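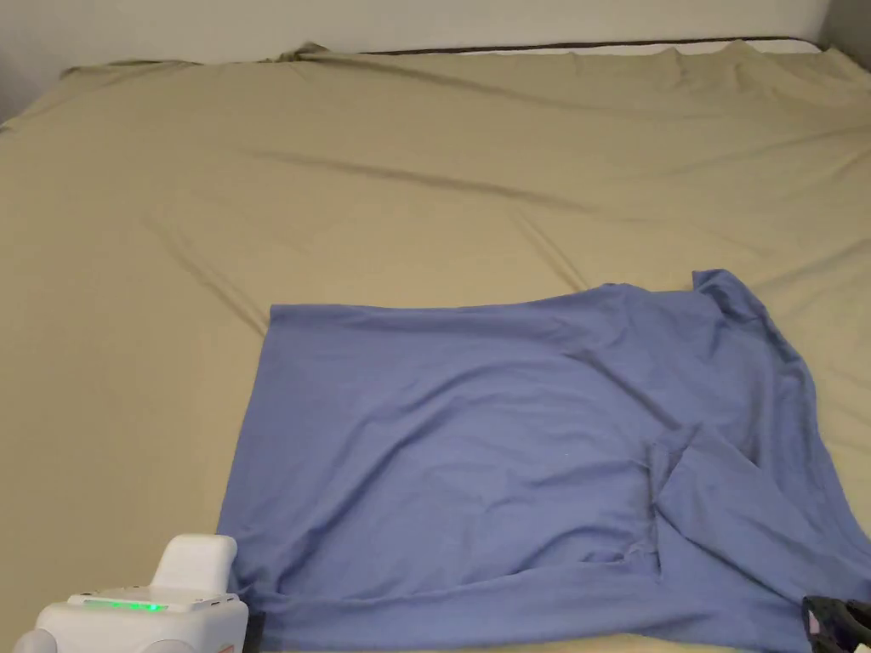
Mortimer Escobedo 在上一版手册的意见栏中写道，床垫保护罩的安装说明过于简略，尤其没有讲清床笠应在保护罩之后多久套上，致使他第一次安装时把两层一并拉紧，次日四角全部脱开。本版据此重写了第3章，并将原先分散在附录中的注意事项并入相应步骤。

## 3 保护罩与床笠的安装

### 3.1 适用范围

本章适用于 Juner 系列防水床垫保护罩及与之配套的 Clodix 床笠。使用其他厂商床笠的用户，可参照3.4节执行，但边角固定带的位置可能与本章所述不一致，应以床笠自身的标签为准。

Ouellet 可调节床架的用户，请先阅读第5章。可调节床架在升起状态下不得安装任何床品。

### 3.2 安装前的准备

1. 取下床上原有的全部床品，包括枕头、床单及旧保护罩。
2. 检查床垫表面。如有污渍，按第6章的方法处理，待完全干燥后再继续。
3. 确认床垫厚度。标准型保护罩适用于厚度不超过30厘米的床垫，加高型适用于30至38厘米的床垫。
4. 将新保护罩从包装中取出，平铺静置15分钟，使折叠产生的压痕自然松弛。
5. 摘下戒指、手表等可能勾挂面料的物品。

> **注意：** 请勿使用剪刀或刀片开启内层包装袋。防水膜一经划破即无法修补，且不在保修范围之内。

首次使用前，保护罩应单独水洗一次。水温不得超过40摄氏度，不得添加柔顺剂。柔顺剂会在面料表面形成残留，影响透气层的性能。

### 3.3 安装保护罩

1. 辨认正反面。织物面朝上，覆有防水膜的一面朝下，紧贴床垫。
2. 找到缝有灰色标签的一角。该角应位于床尾右侧（以站在床尾、面向床头为准）。
3. 先套床头一侧的两个角，将松紧边完全拉至床垫底面以下。
4. 移至床尾，套上与第一个角呈对角的一角，再套最后一角。
5. 沿床垫四周将裙边逐段向下理顺，使松紧边平贴床垫底面。
6. 用手掌由中央向四周抚平表面，排出防水膜下方的空气。

如最后一角难以套上，请勿用力拉扯，应将已套好的三个角逐一放松少许，再重新调整。床垫较重时，应由2人配合，一人抬起床垫角部，另一人套入保护罩。

> **警告：** 抬起床垫时请屈膝下蹲，保持背部平直。腰部有伤病者不应独自进行此项操作。

### 3.4 安装床笠

保护罩装好后，须静置8小时，再套床笠。在此期间面料会略有回缩，四角的受力趋于均匀。如当晚即需使用，可先铺平单，次日再更换为床笠。

1. 将床笠展开，辨别长边与短边。Clodix 床笠的短边内侧印有一道细线。
2. 按照3.3节的顺序，先套床头两角，再套床尾两角。
3. 扣上边角固定带。固定带应留有一指宽的余量。
4. 检查床笠与保护罩的裙边是否互相卷叠。如有卷叠，应解开该角重新套入。

床笠表面出现斜向褶皱，通常表示对角受力不均。将褶皱两端所指的两个角分别松开，重新对正即可。轻微褶皱不影响使用。洗涤后未经熨烫的棉质床笠，其褶皱一般会在使用数日后减轻。

靠墙摆放的床，应先将床架移离墙面，留出足以容手的间隙，安装完毕后再推回原位。不得将手臂强行伸入床垫与墙面之间作业。

### 3.5 安装后的检查

完成安装后，请逐项确认：

- 四角均完全包覆床垫，无外翻；
- 保护罩裙边未外露于床笠之下；
- 坐于床沿时，床笠无明显滑移；
- 翻身或按压时，无持续的摩擦声响。

轻微的摩擦声在最初3次洗涤后会逐渐消失。如其后仍有明显声响，请检查防水膜是否起皱或移位。

### 3.6 日常维护

保护罩建议每2个月清洗一次，床笠按家庭习惯清洗。两者应分开洗涤。保护罩在洗衣机内易兜水，脱水时可能引起机身剧烈振动，因此应选用低转速程序，且不得超过洗衣机标称容量的一半。

1. 解开固定带，自床尾起依次取下床笠与保护罩。
2. 抖落表面的毛屑和灰尘。
3. 将保护罩翻面，使防水膜朝外，放入洗衣机。
4. 洗涤结束后立即取出，悬挂于阴凉通风处晾干。
5. 织物面与膜面均干透后，方可重新安装。

> **注意：** 保护罩不得熨烫、不得干洗、不得漂白。烘干仅限低温档，且每次不超过15分钟。

未干透的保护罩会在床垫表面积存湿气，可能导致发霉。冬季室内晾晒所需时间较长，建议备有替换用的保护罩。每年1月前后暖气使用频繁的地区，请勿将保护罩直接搭放在暖气片上。

床上晾放衣物时，应确认衣物已完全干燥。潮湿的深色衣物可能使浅色床笠染色，此类染色无法以常规洗涤去除。

### 3.7 常见问题的处理

**边角反复脱落。** 首先核对床垫厚度与保护罩型号。型号相符时，检查松紧边是否老化。松紧边拉伸后不能回弹的，应予更换。

**表面有闷热感。** 确认织物面朝上。反装是造成闷热的常见原因。

**出现渗漏。** 将保护罩取下，对光检查防水膜。如有针孔或裂纹，应停止使用，并依第8章的程序申请保修。申请时须提供购买凭证及缝制标签上的批号。

**有异味。** 新品可能带有轻微气味，水洗并通风后即可消散。如气味持续，请联系 Testotton 售后服务处。

### 3.8 版本说明

本章修订于2020年7月30日，此前发布的第3章及附录二同时停止使用。床架的组装与调平见第4章。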